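Budget for first hand-held gripper setup (small packaged goods)

Posted in Planning and Purchasing
11/03/2023
3 replies

Musyoka Lema

I've been asked to put together a purchase plan for a small automation project and would like somebody to check my thinking before it goes to the people who sign for it.

We pack mixed snack orders at a place called Lindora. Small orders, lots of different items, all individually wrapped. The long-term idea is one robot arm picking items into boxes. Before we spend money on an arm we want to collect our own demonstrations with hand-held grippers, the kind with two fingers and soft pads, so we know whether our products can be picked that way at all.

What I have in the plan so far:

Two hand-held grippers, parallel style, with swappable fingertip pads
One laptop for recording and checking the data
Storage
Spare pads and screws
Sample stock to practice on

The quote from Travadon for the two grippers with one set of pads each comes to 1,456 dollars before tax. Shipping is extra and they want 16 days to deliver. The laptop I hope to get from our own IT shelf. I don't have a good number for anything else.

My questions are mostly these. Is it worth buying two grippers at the start, or should I buy one and wait? How much should I set aside for pads? And do I need to budget for a proper work surface and bins, or can we start on whatever table is free? I'd also like to know how people buy sample stock. My manager thinks one product is enough for a first round. I don't agree but I can't say why in a way that helps me.

The plan has to be in before the end of November.

Hafþór Kvaran

I did a plan like this last year for a bakery supplier and got about half of it wrong, so take what is useful.

Buy two grippers. They get dropped. A link gets bent or a pivot starts to bind and then your whole week is gone while you wait on a part. If the money is tight, buy one complete and one without the mount and extras, and ask Travadon to price it that way. They did it for us when we asked, although it wasn't on the quote form.

On pads, I would plan for 8 pairs for the first round of recording. We ran ours with three and spent the last days with pads that had gone slick, and I think that part of the data was worth less. If you can get two hardnesses, do it. Crimped foil and soft plastic don't behave the same. A stiff pad will hold a wrapper by its edge and a soft one will fold the edge over. Gretance sells blank pad material if you have someone who can cut it, and it is cheaper than finished pads, but count the cutting time honestly.

Your manager is wrong about one product. Wrappers are the hard part of this job. With a single product you'll learn how to pick that product, and then in month three somebody will hand you a long bread in a loose sleeve and you'll be starting over. Put a line in the plan for mixed stock and write down what the mix has to cover. Ours looked like this on a normal day:
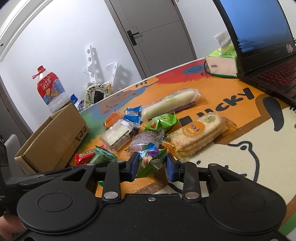

Planning and Purchasing > Grippers and End Tools

The small packet in the fingers is an easy one. It has a crimped wrapper and something to close on. The large layered bread behind it is a different problem, wide and puffy, and with that kind of item you need to check the full opening of the gripper before you order. Measure your widest product, then ask the seller for the opening with the pads fitted. Some quote it bare. The long bread stick is narrow enough for any gripper, but it wants to be picked near the middle and people pick it wherever they happen to be standing.

Clear wrapping deserves a line of its own in your notes. If whatever you train later depends on camera images, you want plenty of clear plastic in the sample stock along with the bright printed packets. Don't let someone fill the order with only the cheap colored ones.

For the table, I wouldn't spend anything at first. We used a table with a busy cartoon cover and kept the laptop at one side. Your recordings should have some variety in them anyway. Later on you can buy two or three plain covers and rotate them. Put cable clips in the plan though, and a longer charging cable than you think you need.

Stock goes stale and wrappers get creased from being handled. We replaced everything every two weeks. If Lindora can give you damaged or short-dated goods at cost, get that agreed in writing before the plan goes in, or finance will ask why you're buying snacks at full price from your own warehouse.

Nolte

Agree with two grippers. I wouldn't bother cutting your own pads.

Also storage is the thing people leave out. Get two drives.

Musyoka Lema

Thank you both. I measured our products this morning and the widest is a bag of rolls. It's wider than the opening on the Travadon sheet, so I have written to ask whether that figure is with or without pads. If it doesn't fit I'll leave the bag of rolls out of the first round and say so in the plan.

I've added the pads, a mixed stock line, two drives and the cable clips. No table. I still don't know what to put for people's time. Recording takes somebody away from packing and I expect to be asked.

Hafþór Kvaran

Charge it as packing hours at your normal rate. We planned on 70 hours for the first round, including setup and throwing out bad recordings, and we used nearly all of them. Setup ate more than I expected because every person held the tool differently and we had to redo the first day. Write a one-page sheet on how to hold it and how fast to close the fingers, and do that before the grippers arrive.

Don't leave the rolls out completely. Put them down as a second round item with no amount next to it. If you don't mention them at all, the arm will get bought without anyone thinking about them, and the opening on the arm's gripper is a lot more expensive to change than the one in your hand.

Nolte

One more, check if the quote includes the screws. Ours didn't.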